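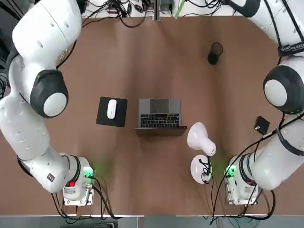
Fig. 1. Desk with laptop, lamp, mouse and mat, and a black cup.

Workplace Organisation, Unit 6: The Desk

Read this before the session. It takes 15 minutes, or less if you skip the bits about pens, as most people do.

The unit deals with small objects on flat surfaces. Those of you who came from the warehousing module at Indcombe may find this a comedown after pallets. Pallets, however, stay where they are put. A stapler has ambitions.

We begin with zones. The near zone is whatever you can reach with your elbow still at your side, and it belongs to the things you use all day: keyboard, mouse, the page you are working from. The far zone takes the lamp, the pen pot and anything you touch twice in a morning. Everything else goes in a drawer. Last year's group proposed a third zone, "the pile". It was not adopted.

The pen pot

The Wetholm exercise asks you to empty your pot at home and test every pen on scrap paper. One student brought in 50 pens, of which 6 wrote. Please don't bring the pens in.

A pot should be heavy enough not to tip and short enough that a pencil stub can be got out without turning the whole thing over. Mesh is fine, though it lets pencil dust through on to the desk.

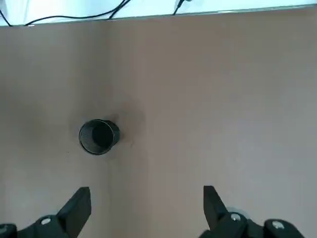

Where should the pen pot stand if I'm left-handed?
On the left, in the far zone, with the mouse wherever your mouse hand is. Plenty of left-handers use the mouse with the right, so check before you rearrange the furniture.

Highlighters

Keep one. The Monura catalogue sells them in sets, and the set is how the trouble starts: four colours, then a colour code, then a key to the colour code taped inside a cupboard. Cap on, in the pot, when you stop reading.

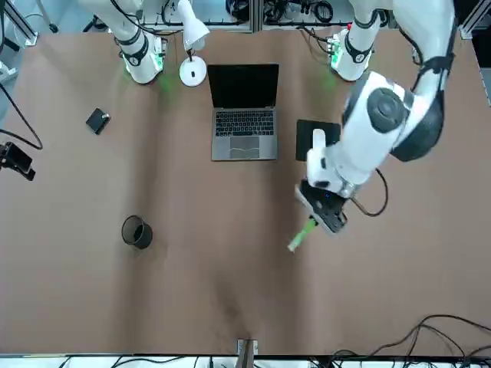
The same goes for sticky notes, which the Özkan reader treats at far greater length than they deserve (skim it). One pad, in the drawer. If a note has been up since November it is wallpaper – copy it out or bin it.

For next time: draw your own desk as it is, then as you would like it, and write 200 words on the difference. No photographs, and no tidying up first.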